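The folding plan that wouldn't fold back

September 19, 2024

So I bought another one. I know I said in August that I was finished with sanatorium reports until I had dealt with the pile by the stairs, and I meant it when I typed it. But then the new list from Loureiro came in, and there was lot 2217, and I had my card out before I had finished reading the entry.

For anyone new: I collect the small printed reports that towns and charities put out when they were building places for sick people. Mostly tuberculosis sanatoriums, some isolation hospitals, a few convalescent homes by the sea. They're thin paper things, nearly always dull on the outside, and they were handed to the people who had paid for the building and then mostly thrown out. I like them because somebody had to stand up in front of a roomful of subscribers and explain why the porch needed to face south, and you can hear that person getting tired by page 20.

This one is for the Wirkby Sanatorium. The entry on the list was two lines long. "Report of the building subcommittee. 32 p., folding plan, wrappers, worn." Forty dollars. Well, it said $40 and then the postage was extra, and I am not going to tell you what the postage was.

What came in the mail

It came flat between two pieces of cardboard, which I always appreciate. The wrappers are a dusty pink that I think started out as red, because there's a strip along the spine where another pamphlet must have sat against it and the color is much stronger there. Printed title, no picture on the front, a little fancy rule under the word Sanatorium. Someone has written "keep" in pencil in the top corner. So thank you, whoever you were.

Inside it says that 500 were printed. I love it when they tell you. It's at the back, in the accounts, between the cost of renting the hall for the meeting and a payment for "carting gravel." Now, 500 sounds like a lot for a town that size, but if you figure each subscriber got one and the rest went to neighboring towns who were thinking of doing the same thing, it goes pretty quickly. I have found two others so far in library catalogs. Both are described as lacking the plan, and mine has the plan! You can imagine how I was that evening. I told the dog.

The text is mostly an argument about pavilions. If you've read any of this stuff you'll know the argument. One side wants long low buildings set apart from each other with air moving between them, and the other side has seen what it costs to heat long low buildings set apart from each other. The Wirkby people went back and forth on it for a good ten pages. What they ended up with was a bit of a compromise: one central block with the kitchen and the dining room and the staff bedrooms, and two wings that bend forward at an angle, like somebody holding their arms out. Patients in the wings, a covered walk along the front of each, and the laundry way out behind where the smell couldn't offend anybody.

There's a wonderful passage about the doors. The writer (unsigned, but the same person wrote most of it, you can tell by the commas) wants every patient's door wide enough for a bed to be rolled through sideways. Then there's a whole page on why, and then a note from the builder with the cost, and then a much shorter paragraph saying that ordinary doors will be used except on the ground floor. I felt for the man. He had clearly been thinking about those doors for months.

The plan

OK, the plan. It's bound in at the end, on one long stub, and it folds in four one way and then in half the other way. The paper is thinner than the text paper and a good bit browner. At some point it was opened by someone in a hurry and put back wrong, so there's a second set of creases running next to the first, and it really wants to follow the wrong ones. I got it open fine. Getting it shut took me most of an hour and some language.

If you have one of these at home and you're about to open it, please go slowly. Put the pamphlet down on a clean table with the back cover toward you. Let the plan come open one panel at a time and support it with your other hand. If a fold feels stiff, stop and leave it a day somewhere that isn't bone dry. Don't iron it. (I got an email about ironing. Please don't.)

I do the unfolding in the kitchen, because that's where the long table is, and every time I tell myself I need a better place to put things down while I work. My sister says what I need is one of those tall cabinets with an open shelf space in it, right next to the refrigerator, so the pamphlets have somewhere to sit that isn't the bread board. She has been on a kitchen kick since spring and keeps sending me ideas, all of them with more storage than I have wall. I said paper and kitchens don't mix. She said then why is it on the table. We left it there. 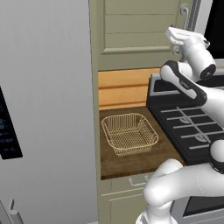

Writing it down

I've been moving my old card file into Josteo this year, and the Wirkby report was the first new thing I entered from scratch, so it was a good test of whether I had set the fields up right. I hadn't! I had one box for "pages" and no box for anything folded, so all my plans and maps were sitting in the notes where I couldn't sort by them. I've added a field for plates now and I'm going back through the old entries a few at a time in the evenings.

A couple of people have asked how I write up an item, so I'll give you the way I do it. It isn't library standard and real catalogers will wince.

Title first, copied exactly, with the odd capitals and the missing apostrophes left alone. If I have to add a word so that it makes sense, I put it in square brackets. Then who wrote it, if it says, and if it doesn't say I leave that blank and put my guess in the notes with a question mark. Then the place, the printer and the year off the title page. Then the page count, then the plates, then the size. I measure height only unless the thing is a weird shape, and I measure the cover and the pages separately if they don't match, which in pamphlets they often don't.

After that comes the part I enjoy, which is the condition and all the odds and ends. Names in ink, stamps, pencil sums on the back cover, the little rust marks where a paper clip lived. The Wirkby one has two staples gone to rust and one replaced with white thread, very neat, done a long time ago by the look of it. I've put "sewn repair, early" and a question mark after the early.

I used to skip all that. Then a couple of years ago Jae-in Ra wrote to me about a convalescent home report I had listed here, and the only reason she could match it to the one she was after was a bit I'd tossed in at the end about a purple stamp on page 3. Her great-aunt had been the matron's secretary and had stamped everything in sight. So now the stamps go in.

Housing it

The Wirkby report is in a Temine folder, the large size, with the plan left folded along the old correct creases and a sheet of thin tissue between it and the back wrapper. I like the Temine ones because the flaps come in from all four sides and don't need any glue or ties. I don't like the price. I buy a pack when I've sold something and not before.

I thought hard about taking the plan out and storing it flat. Tae-yang Yook, who fixes books for a living and has very kindly never charged me for a phone call, was against it. His view is that the stub is sound, the paper isn't going anywhere if I quit opening it, and once you separate the two parts of a thing, sooner or later they end up in different houses. Probably what happened to the other two copies, come to think of it. So it stays in. I photographed the whole plan while it was open, in overlapping pieces, and I'll be working from those from here on.

Things I still want to know

Whether the wings were ever built at that angle, for a start. The plan is what they hoped for, and I've been fooled by plans before. I spent a whole winter once writing up an isolation hospital with a lovely round tower, and it later came out that the tower had been cut from the budget before anybody dug a hole.

I'd like to know who the comma man was too. There are initials on the plan, down in the corner under the scale, but the fold goes straight through them. The first one could be a T or an F. The second one is a blob.

And I want to know what all the gravel was for. It turns up in the accounts four separate times, and as far as I can see the covered walks were supposed to be tile. If you've come across a sanatorium with a serious amount of gravel in its accounts, leave me a comment, or use the email link on the side. I'm slow at answering but I do get to them.

Next time it'll be the seaside one with the bathing machines, if I can get the folder to close.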